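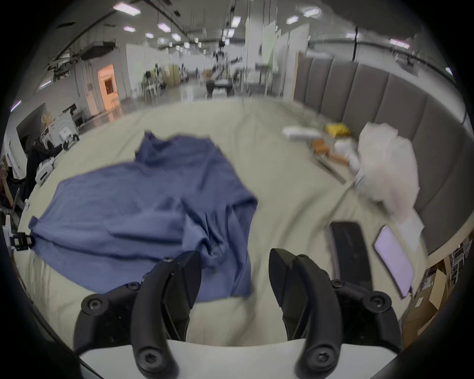 Sports > Kabaddi > Leagues and Formats

Can Lestar still make the last six, or is the app wrong?

Posted in October by Gerrit Coetzee

I follow a regional kabaddi league with twelve teams, top six go to the playoffs. My side, Lestar, has 60 points with one match left, against Cluritz. Boiko are sixth on 64 and have finished all their games. The app I use has put a little "E" for eliminated next to Lestar since last night, and two people on the fan page are repeating it as if it came down from a mountain.

I don't buy it. A win is worth 5 points in this league, a tie is 3 each, and you get 1 for losing by 7 or less. By my arithmetic a win puts us on 65 and Boiko are out. Allthorpe are on 58 with one left, so they can't get past 63 and don't come into it. Everybody else is either safe or long gone.

Is there a rule I'm missing, or did somebody just type the wrong letter? Please don't tell me the app "must know." It had our raider down for two matches he spent on the bench. I'd like to hear from someone who has looked at the rules, or at least at the table.

kabaddi_uncle

Apps are usually right, they get the data straight from the league. If it says E then you are probably out on score difference. Lestar's score difference is terrible this year, they got hammered by Allthorpe and never recovered. Sorry but there's always next season. I would also look at the defense, you can't give up all outs in the first half every game and expect to qualify.

Trinity Mercado

Score difference only matters if two teams finish level on points. 65 against 64 isn't level, so I don't see how the answer before mine can be right, and I'd want to see where it says so.

The numbers you gave work. If Lestar beat Cluritz by any margin, they finish sixth. If they tie, they get to 63 and Boiko stay ahead. Losing narrowly gives you 61, which is no use to anyone. So it's win or go home, and the size of the win doesn't matter.

Two things I would check before trusting your own table, though.

First, whether Boiko really have finished. Leagues like this one move matches around and the fixture list on an app can lag behind. If there's a postponed game still to play, Boiko could pick up 5 more and you'd need a favor from somebody.

Second, whether any points have been added or taken off. A deduction for a late team sheet or an ineligible player sometimes shows up in the official standings and nowhere else. I'm not saying it has happened. But an "E" that appears overnight with no match played makes me wonder about that before it makes me wonder about tiebreaks.

Go to the standings the league itself puts out. If it says 60 and 64 with one match left for you and none for them, then the app is wrong and you can ignore it.

As for actually beating Cluritz, I'm less cheerful than you sound. They have 122 raid points from one man, and your cover defense has been guessing all season.

raidpoint_fan

Same app had my team as "Q" for qualified with three games left and we finished ninth. I think the letters come from some prediction thing and not from the table. Can't prove it. I wrote to them and got an automatic reply.

Also, more than 200 people on that fan page and two of them think you're out, that isn't evidence of much.

This site uses cookies to remember your settings and measure visits. By continuing to browse you accept our cookie policy. Accept / Manage choices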